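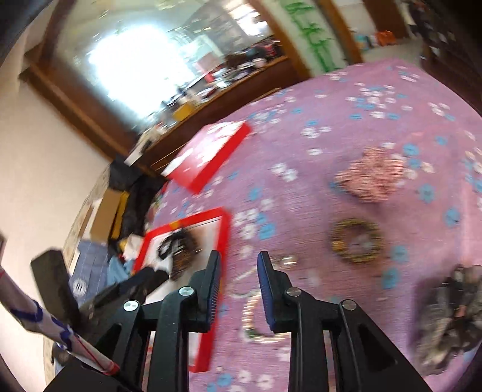 Ticket: hand-held gripper, sorting demos rejected at upload
Opened by: Nusrat Munshi
Assigned to: Gopinath Chacko, Hiltholm support
Status: resolved

Nusrat Munshi, 09:40
Hello! I'm recording demonstrations for the small accessories task, the one where hair things get picked up one at a time and put in a box. Lovely task, my favourite so far. Trouble is, 56 of my 162 demos came back from the Unnithan checker marked "tracking lost". The rest went through with no complaint. Same gripper, same home, same software build. I've restarted everything twice and wiped the lens.

Gopinath Chacko, 10:15
Thanks Nusrat, and what a good pile of demos! Could you open a few of the rejected ones and tell me where in the run the tracking goes? Start, middle or the moment the fingers close?

Nusrat Munshi, 10:50
Nearly always in the first couple of seconds, when I swing the gripper across to the object. Once I'm over the thing and going slowly it's fine. The grasp itself looks great in all of them – even the clips, which I was dreading.

Gopinath Chacko, 11:05
That's really useful. Fast swing means motion blur, and if a big sheet of glass fills the top of the view at the same moment, the tracker can latch on to the reflections. Those move the wrong way compared with the room and it gives up. Is there any glass near you?

Nusrat Munshi, 11:20
Ha, yes. A large glass cabinet right behind the spot on the floor where I was working, and it reflects the window beautifully. I'd never thought of it as part of the problem!

Gopinath Chacko, 11:30
Please try these in order and report back after each.

1. Set the shutter to the short setting in Lundoreck (Camera, then Exposure). Leave gain on automatic.

Result (Nusrat): Better. Did 12 test runs on the carpet, three rejected. The flower pattern looks much crisper during the swing.

2. Move the box away from the cabinet, on to something with plenty of pattern. Hold the open fingers just above the box for a moment before you go in, so the tracker has a steady view to settle on.

Result (Nusrat): Did this on the bed, where the quilt has blossoms all over it. Paused over the cups and the amber claw clip with the fingers open, then went in. Another 12 runs and every single one passed. I cheered.
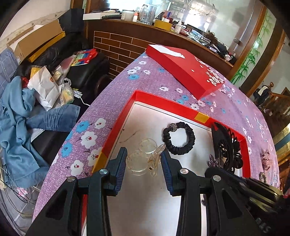 Closing notes

Gopinath Chacko, 15:10
Brilliant result. I've put the pause into the Tullivum recording guide as a suggested habit. Keep the short shutter on even if you go back to the floor. The 56 rejected runs can't be repaired, so please delete them and record replacements when you have time.

Nusrat Munshi, 15:25
Will do. One small thing – can the checker show its result on the tablet straight after each run? I'd have caught this on day one.

Gopinath Chacko, 15:40
Passed to Warrick Rewi as a feature request. Closing this ticket, reopen it if the tracking drops again.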